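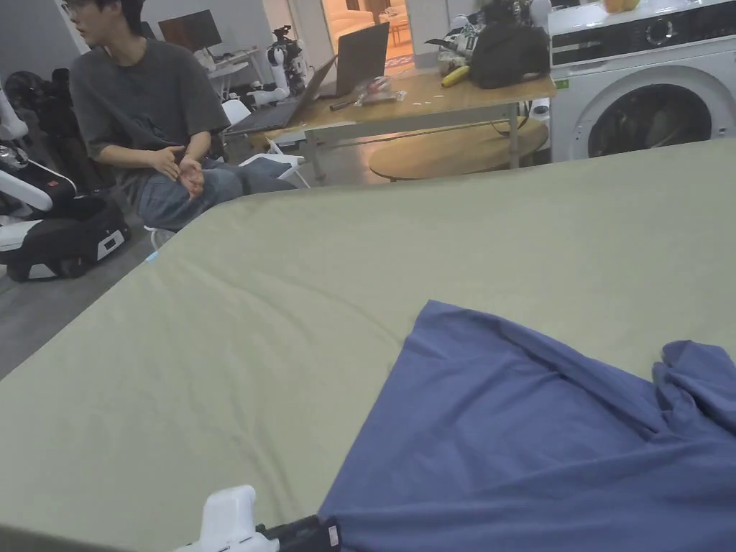 Eilidh Farquharson, Technology and Community Reporter

If you have ever tried to teach a teenager to fold a T-shirt, you will have some sympathy for the people at the Haldane project in Clastthorpe, who have spent the spring teaching the same thing to a robot, one patient pair of hands at a time.

The project announced in May that it has passed 4,000 recorded demonstrations of household chores, most of them having to do with laundry. A demonstration, in the way the Haldane team uses the word, is one person doing one small job from start to finish with a gripper in hand, or steering a robot through the same job from a little way off, while cameras take it all down. The recordings are then used to train the software that is meant to let the robot do the job by itself. It is slow work and a lot of it is repetition, and I have to say I enjoyed my morning there more than I have enjoyed folding anything in years.

Of the total, 1,281 demonstrations were made with a hand-held gripper and involved a single piece of clothing spread out on a padded surface. That is the part I was invited to try. The gripper has two fingers and you squeeze it to close them, which sounds like nothing at all until you have a shirt in front of you and realize how much your own fingertips usually do without asking your permission. I went for the hem, missed it, went for the hem again, and came up with a good deal more sheet than shirt. My teacher, a technician with the manner of a very kind piano instructor, told me to come in lower and wait for the fingers to touch the bed before I closed them. She was right, and the fourth try went into the record with my name on it, or at least with my number on it.

"People want to hurry the grab," she told me. "We would much sooner have a calm one that takes twice as long. If you rush it and fumble, well, then you've shown the robot how to fumble."

Fumbles are not all thrown out, though. The project keeps a separate set of 363 demonstrations in which something slipped and the person put it right — a sleeve dropped and picked up again, a fold that came open and had to be redone. The thinking is that a machine working in a real home will drop plenty of socks, and it ought to have seen somebody recover from that with a bit of grace.

The room itself is pleasantly crowded. There is a washing machine standing out in the open, laptops on a low wooden table, and a doorway that leads through to a space fitted out like a living room, with a sofa and warm lights. The team likes it that way. Ordinary clutter turns up in the background of the recordings, and the software has to learn that a banana on the table has no bearing whatsoever on the question of a shirt. 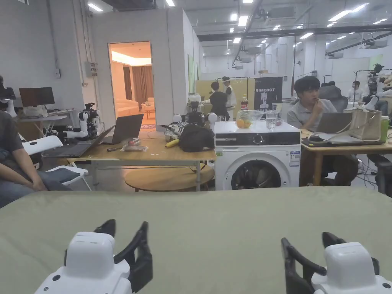 Two white grippers over the green work surface at the Haldane project, with the washing machine just beyond.

Remote control is the other half of the work, and it takes a different sort of person. With the gripper in your own hand, you feel the cloth pull. Steering a robot arm, you have to judge by eye how far away a thing is and how firmly you have hold of it, and the newer operators tend to lean forward in their seats as if that would help. (I did it too, and I was only watching.) The project asks its remote operators to practice on blocks and cups before they are let near any fabric, and it limits each turn to an hour so that tired habits don't creep in.

The two methods are meant to feed each other. Hand-held recordings are quick to gather, and a newcomer can be making useful ones before lunch. The remote ones take longer, but they are made with the robot's own arms, with all the limits those arms have on where they can reach and how they can turn. The project lead, who came to Clastthorpe after several years with a packaging firm in Bredonville, compared it to learning a dance from a friend in the kitchen and then having to do it in somebody else's shoes. 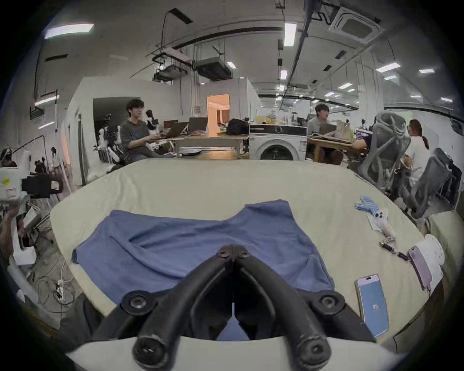
She is careful about promises, and I liked her for it. The robot can currently attempt a simple shirt fold when the shirt has been laid out fairly flat to begin with. A shirt in a heap is a much harder business, and a fitted sheet, she said with real feeling, is "a conversation for another year." There are 7 garment types on the list for the coming round of recording, among them pajama pants, pillowcases and the small knitted things that go out of shape if you so much as look at them.

Money for the next round comes from Cakimholm, the appliance parts company, which has agreed to support the work through the winter. In return its engineers will get to look over the recordings that involve opening and closing a machine door, loading it, and taking things out again. The company has not said whether it plans a product.

Residents will have their own chance to take part. The project wants a wider mix of hands than it has now, and in particular it would like to hear from left-handed people, older people, and anyone who folds in a way their family finds peculiar. There are a surprising number of ways to fold a T-shirt, and at the moment the collection leans heavily toward the one the staff learned from each other. Sessions run from 9 in the morning until noon, training is given on the spot, and no technical background is needed. Wear sleeves you can push up and bring your reading glasses if you use them. Participants are asked to sign a recording consent form when they arrive, and anyone who changes their mind later can ask to have their demonstrations removed.

I have put my own name down for the pillowcases. Sign-up sheets are at the front desk of the Clastthorpe building, and the project will also take names over the phone during session hours.

Filed under: Local News, Robots & Automation, Around Clastthorpe

Home | News | Business | Science & Tech | Events | Letters

Contact the newsroom | Copyright, all rights reserved | Back to top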